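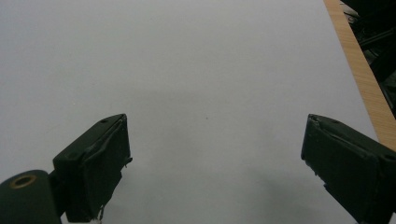

I have been fussing over plain pale work surfaces for most of my adult life, and this summer I finally got to fuss over them properly, in the back room at Nanden where we sort and mend small parts. I love a surface with no pattern at all! Your eye has nothing to snag on, so anything that lands there shows up right away — even one tiny dark speck near the middle, which could be dust or a crumb of something, and which I now can't stop looking at. The white isn't one white, either. It goes a little cooler and bluer toward the far side and gets darker down at the lower right, where the shadow is soft enough that you could almost miss it.

## A few notes on the color

Rafia Warraich calls this kind of gray-white "oatmeal with the lights on," and I have stolen the phrase for the labels in our sample drawer. We looked at 18 whites and grays before settling on what we wanted for the room. The brightest ones were gorgeous for ten minutes and then gave me a headache. The warm ones made every old brass fitting look dull, and I do like brass to glow a bit.

Matte won by a mile. Put a shiny sheet under a lamp and you spend the afternoon chasing the glare, tilting your head like a pigeon. Matte lets the light spread out, and the shadows stay soft and useful for telling where an edge is.

## Keeping it that way

Boris Oravec wipes down before he starts and I wipe down after I finish, so between us things stay pretty good. We use a barely damp cotton cloth, then a dry one, and we always pull toward ourselves in long straight strokes. Small circles just move the grit around.

Specks get lifted with a bit of low-tack tape. Press, lift, done! Please don't flick them with a fingernail — a hard crumb can leave a gray line, and a gray line on a pale sheet will bother you forever (ask me about the one by the window).

For anything messy, like oil or graphite, we roll out paper from the big Menetti roll on top. It comes off in one piece at the end with all the filings inside. A roll lasts us up to 2 months, longer if Boris isn't sharpening pencils.

## Light in the room

We swapped the old lamps for 4000 K ones in July and I'm thrilled with them. The old bulbs were so yellow that I once sorted a whole tray of cream buttons in with the white ones and had to do it all over again. Now the buttons separate easily, and so do the washers, and I can see a pale thread on a pale sheet if I get down low and look along it.

The lamp on the left is still a little strong. Angus Moffat has a diffuser he wants to try, made out of tracing paper and a embroidery hoop, and I'm all for it.

## Coming by

If you'd like to bring your own samples, do! Paper, board, painted panels, whatever you've got. Pieces about the size of a place mat are easiest to compare side by side, and please write the name of the color on the back in pencil. Rafia has the key to the sample drawer.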